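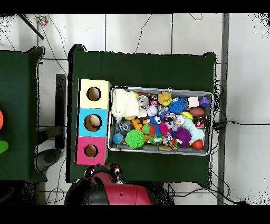 We need a software engineer for picking, full time, to start as soon as you can get here. Rerura is a small team writing the control, perception and planning code for sorting arms. Gopinath Thevar has looked after the planner on his own for far too long and the list of open bugs shows it. The job is clutter: a bin of soft toys, spiky balls and drinks cans, all touching, and three coloured boxes with a round hole in each lid. Pick the thing, find the right hole, get it in. Perception has to cope with shaggy plush right beside shiny silver cans, and the planner has to leave room for the bin rim on the way out. If that sounds dull please don't apply. If you already have opinions about it, read on.

What you'd be doing

Mostly the layer between perception and motion. Our segmentation comes out of Inus (in-house, Python with some C++ underneath), and gives masks and a rough pose. Grasp ranking sits on top of that, needs a rewrite. Then Nadar, our planner, which is C++ and mostly sound but slow when the bin is full.

First jobs, in no strict order:

- grasp scoring for things that change shape, cloths and squashed bottles above all
- placing through a hole. At the moment we plan for the gripper and forget what's hanging off either side of it, so a bottle held sideways over the boxes needs turning before it goes anywhere near one

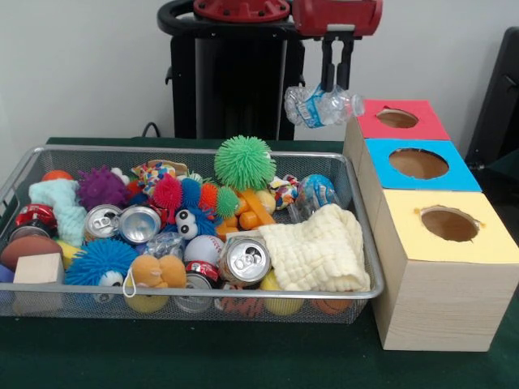
- same code on more than one container. Wire mesh gives the depth filter trouble and the fix so far is a hand-tuned threshold, per basket. Horrible
- replay tool. Logs are recorded but you can't step through a failed pick without three terminal windows open. Pavithra Sundaram has started on this and would love company
- tests. There are some

You'll need

Good C++ and decent Python. At least 2 years on code that moved real hardware (a strong PhD counts). Comfortable with transforms, point clouds, collision checking. Able to read someone else's planner without rewriting it in week one. Git, code review, the usual.

Nice to have: force control, experience with learned grasping, any work on calibration between a head camera and a fixed one. Ours drifts and we'd like to know sooner when it does.

Not needed: a degree in robotics specifcally. Carola Görtz, who you'd report to, came from ship navigation software.

Practical stuff

Based at our Flaswood office, ground floor, bike store round the back. Two days a week from home is fine once you've settled in, the rest with the hardware. 9 of us at present. Permanent contract, six months probation, pension, 20 days leave plus bank holidays and the office shuts for a bit in December on top. Salary depends on experience, we'll tell you the range on the first call so you dont have to guess.

How to apply

CV and a short note to Thenmozhi Reddy by 25/07/2019. In the note tell us about a bug that only showed up on the real arm and how you tracked it down. Half a page is plenty. Links to code welcome, no cover letter.

Then a phone chat with Carola, then half a day here with Mulugeta Negussie and Gopinath, working on a real log. No whiteboard puzzles. Travel paid, keep your reciepts.

No agencies please.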